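How I Clean and Refresh a Light Wood Tabletop

If you've got a pale wood table that gets used all day long, you already know the feeling. You wipe it, it looks great, you sit down with your coffee, the light hits it sideways and suddenly there's a haze over the whole thing. Mine does this every November when the sun gets low. I used to blame the table. It was the spray cleaner!

I've been looking after the tables at Workden (a shared workspace, lots of elbows and lots of mugs) for a while now, and I do my own kitchen table the same way. It takes me an afternoon if I'm oiling and ten minutes if I'm just cleaning, so don't let the length of this page scare you off.

What you'll need

3 soft cotton cloths (old T-shirts are perfect)
A bowl of warm water
Mild dish soap
A plastic scraper or an old gift card
Fine sanding pad, only if you're oiling
Clear hardwax oil or whatever your table was finished with

A word on that last one. Find out what's on your table before you put anything new on it! Corina Eder, who got me into all this, always tries a drop of water first. If it sits there in a bead, you probably have a lacquer or varnish, and you can skip the oiling part completely. If it slowly soaks in and leaves a darker spot, you're most likely looking at oil or bare wood. Do it on the underside or near a leg and give it a few minutes.

Step 1: Clear it and dry dust it

Take everything off. I mean everything, including the plant. Then go over it with a dry cloth, following the grain from one end to the other. I like to fold the cloth in quarters and flip to a clean side when it gets gray. If you go straight in with a wet cloth, the crumbs turn to paste and you'll be chasing them around until dinner.

Step 2: Lift off the stuck bits

Run your palm over the surface slowly. Your hand will find things your eyes won't (jam, candle wax, that one label from a package). Hold the gift card nearly flat and push gently along the grain. For anything stubborn, lay a damp warm cloth on it for a minute and try again. Please don't use a knife, I have a scratch on my own table to remember that by.

Step 3: Wash, but barely

A few drops of soap in the bowl, dip the cloth, then wring it out like you mean it. It should feel cool on your hand and leave no puddles. Wipe with the grain, then go over it again with a second cloth and plain water. That second pass is the one I skipped for years, and it's what gets rid of the haze. Dry with the third cloth straight away.

Step 4: Check it against the light

Get down low at one end and look across the table toward a lamp or window. Streaks show up right away from there. So do specks, which matter a lot if you're about to oil, since anything you miss gets sealed in. Then stand up and look straight down at it too, and move your head a bit, so the shine isn't always covering the same patch. 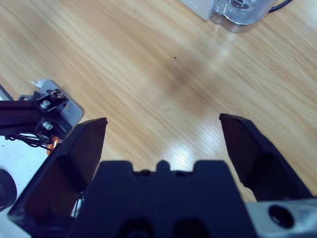 Overhead light washes out the grain in one patch, and there's still a tiny dark speck near the middle.

Some darker brown streaks are just how the wood is, so please don't scrub at those. My test is a fingertip and a dab of plain water. If the color sits in the grain and doesn't change at all, leave it alone and enjoy it.

Step 5: Oil, if your table wants it

Let the wood dry overnight first. Next day, go over it very lightly with the fine pad, always along the grain, and dust again. Put a small puddle of oil on a clean cloth and spread it as thin as you can. Thinner than that! Wait as long as the can says, then buff off whatever is left until the cloth glides.

Lay oily cloths out flat outdoors to dry, away from anything that can burn, before you throw them away. Bunched-up oily rags can heat up and catch fire by themselves, so never leave them in a pile or a closed bin.

Keep mugs and laptops off until the oil has cured. I put a note on ours and Anatole Royer still set his tea down on it at 9 in the morning. The ring came out with a bit of light buffing and a second thin coat over that end.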